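Open doors at Rastcombe, and the queue went round the bike shed

Monday, ten to nine. Rain. The lab at Rastcombe opens to the public once a year and I got there early thinking I'd beat the crowd. I did not beat the crowd. School group ahead of me, two retired machinists behind, one of them already arguing about gear ratios.

Inside it's smaller than you expect. Corridor, coat hooks, a coffee urn that was drained before I reached it. Then the demo rooms, one after another, doors propped open with fire extinguishers (not sure that's allowed).

Setareh Mirzaei runs the day. Fast talker, which suited me. The figures came at me in the hallway: 17 demos planned, 6 working by Friday night, the rest fixed over the weekend on pizza. The program she handed me had the rooms in the wrong order. Follow the noise, she said.

First room, a sorting line built with Wikberg, the packaging people. Bottles in, bottles out. Impressive, loud, nothing you haven't seen on TV. The kids gave it a minute and a half.

Second room, better. Shahram Taheri and a mobile base that follows a person down a hallway and stops when they stop. A boy in a red raincoat made it his mission to fool it. Walked backwards. Crouched. Hid behind his teacher. Taheri let him go on until the teacher called time, then wrote something in a notebook. Asked what. "Teacher, occlusion," he said, and showed me the page.

But the room people stayed in was the manipulation one, at the far end, past the restrooms. Ehsan Rahimi's room. His subject is everyday stuff. Toys, packages, bags, anything a warehouse or a living room might throw at a robot. The team has 2,683 recorded attempts from this year alone and he will tell you, cheerfully, that a good share of them are terrible. He keeps the terrible ones. Says the system learns plenty from a bad grab as long as someone labels it properly, and the someone is usually him, at night, with headphones on.

Why are plastic bags so hard? I asked. Because they're never the same twice, was the answer. A box has edges. Put the box in a bag and the edges go soft, light bounces around, the depth reading gets confused. And thin things like nets are worse, a camera can look straight thru the holes. Anyone who has untangled Christmas lights will get it.

Force is the other half. Squeeze too little and the thing slides. Too much and you've crushed somebody's parcel. So the arm has to feel as well as look, and Rahimi spent a good while on that with the two machinists, who by then had forgotten about gear ratios and wanted to know about backlash, payload, who services it, what it costs. He dodged the last one.
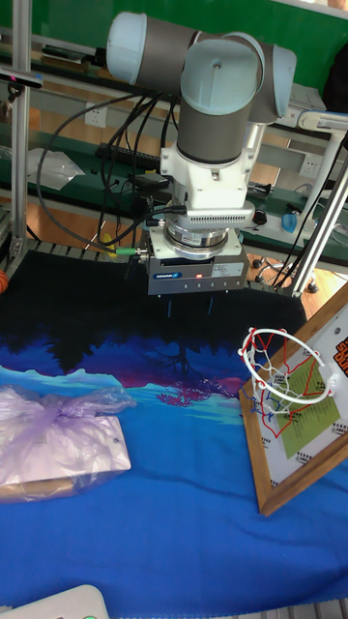
Mahnaz Hassanpour wasn't sold, and said that for all the clever hardware she'd still back a bored teenager to clear a table faster, and would go on doing so until somebody put a stopwatch on both. Rahimi agreed with her! Speed comes later, in his view. First it has to cope with a thing it hasn't met before.

Fair enough. I'd like to see the stopwatch version though. Maybe next year.

Lunch was sandwiches. Missed the afternoon talk on farm robots from Sullov becuase the stairwell was jammed, heard it was good. Caught the tail end of the kids' workshop instead, 53 places, all gone by ten, cardboard grippers and string everywhere. One worked well enough to steal my pen.

Doors closed at four. The machinists were still in there at quarter past.

Next open day is in April. Free, no booking, except for the workshop. Bring your own coffee.

RECENT FEATURES
Bakhtiari's night shift: who watches the machines
A slow train to Sullov
Inside Wikberg's bottle plant
The repair shop that won't throw out a motor
Letters: your first robot kit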